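## Part 2: Getting the save manager onto your card

OK, so you've got Cundis unpacked and the Woltlow cable is sitting on your desk. I wrote these steps on 27/06/2018 using firmware build 3699, so if your menus look different, check the Zomden forum thread first (Amedeo Bassi keeps the list of builds there, and he's quick!).

1. Turn the handheld all the way off. Sleep mode doesn't count, and I lost a whole save file finding that out.
2. Pop the memory card out and put it in your PC's reader.
3. Copy everything on it to a folder on your PC. Mine came to 1785 MB and took ages.
4. Format the card as FAT32.
5. Drag the `cundis` folder to the top level of the card. Don't put it inside another folder, the loader won't look there.
6. Put your old files back, then eject the card properly.

> **Caution:** Please don't pull the card while the copy is running. I know, I know. I still did it in March.

If your PC doesn't see the card, try another USB port before you blame the card. I get the best results plugging straight into the back of a desktop, and the cheap hub I used before dropped out constantly.
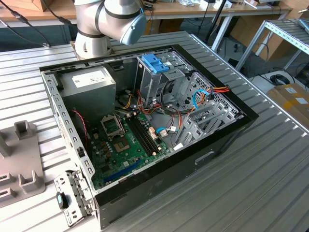 *Desktop tower on its side with the side panel off.*

Now for the first boot.

7. Slide the card back in and hold **L + Start** while you press Power.
8. Keep holding until the Politis menu shows up. It can take up to 90 seconds the first time, so go get a drink.
9. Pick **Backup > All saves** and press A.
10. When it asks for a slot limit, type 500. The default is way too low if you play as many RPGs as I do!

**Note:** if you get a black screen at step 8, power off and redo step 5. It's nearly always the folder.

Restoring a single save is in Part 3.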